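Edge Retention in Two Small Pocket Knives: Project Report
Alfie Wainwright
Materials and Manufacturing, second-year project
September 21, 2023

Introduction

The purpose of this project was to compare how long two small folding knives stay sharp in ordinary use. Both knives are sold for everyday carry and both have blades under three inches. The Lonon has a stainless blade with a flat grind and a liner lock. The Treneck has a carbon steel blade with a slightly thinner edge and no lock, only a back spring. Reviews of pocket knives usually say that one steel "holds an edge well" and another doesn't, but they rarely say what was cut or how the edge was checked. I wanted to use one material, one cutting motion and one sharpening method for both knives.

I expected the Lonon to last longer, going by what I had read about stainless steels of that type. I also expected the Treneck to be quicker to sharpen.

Equipment

The knives were bought new. The factory edges were not used in the test, as they were ground at different angles and the Treneck had a visible burr near the tip. Both blades were reground on an Isex guided sharpener and finished on a leather strop. The angle was checked with a marker pen along the bevel before every sharpening.

The cutting material was sisal rope from a single spool. I had planned to use cardboard as well, but the boxes we collected varied too much in thickness, and one batch had tape on it that gummed up the blade. Cardboard was dropped after the first trial and those numbers are not in this report.

Sharpness was checked by pressing the blade down through a length of thread held over a kitchen scale and reading the highest force. A sharp blade parts the thread at a low reading.

Method

Each knife was clamped at the handle so that the same part of the blade met the rope every time. The rope was laid on a softwood block and cut with a single slicing stroke. After each set of 14 cuts the blade was wiped with a dry cloth and the thread check was done at the same marked spot. The knife was called dull when the reading reached double its starting value.

The full run was done twice for each knife, with a fresh sharpening in between. I did all the cutting myself. Cutting by hand is the weakest part of the method – my strokes were probably less even toward the end of a long session – but building a motorized stroke was outside the time allowed.

Results

The Lonon started with a slightly higher thread reading than the Treneck in both runs, meaning it was a little less sharp off the strop. It then changed slowly. In the first run it was still short of the dull mark after 68 cuts, when the Treneck had already passed it. The second run gave the same order, with a smaller gap between the two.

The Treneck lost most of its sharpness early and then leveled off. It kept cutting rope without much extra effort even after it counted as dull under my rule, so the rule may be too strict for this kind of work. It also showed light gray staining where it touched the rope. This did not wipe off.

Sharpening time was shorter for the Treneck. I did not time the first sharpening of either knife, so I only have one fair comparison and would not put much weight on it.

Discussion

The result agrees with what I expected about the stainless blade, but the test does not show that the steel is the only cause. The two blades differ in thickness behind the edge, and the Treneck's thinner edge may have rolled sooner. Under a hand lens the dulled part looked bent over in places, with no chips.

The method I would copy next time is the one in the notes by Pasichnyk that we were given in the spring, where the blade is fixed and the rope is pulled across it under a set weight. That takes the wrist out of it. I would also change the thread, which stretched before parting on some readings and had to be done over.

A repeat with two more knives is planned for November if bench time is available. Handle comfort and lock strength were not part of this project and I have no data on them.

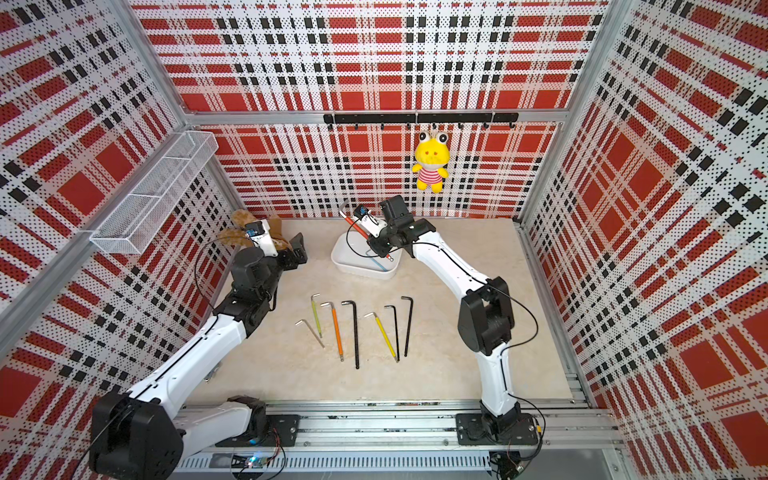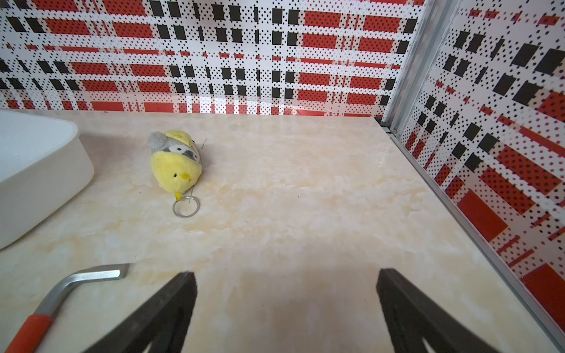 Figures 1 and 2. Pale marble-patterned surface and patterned walls.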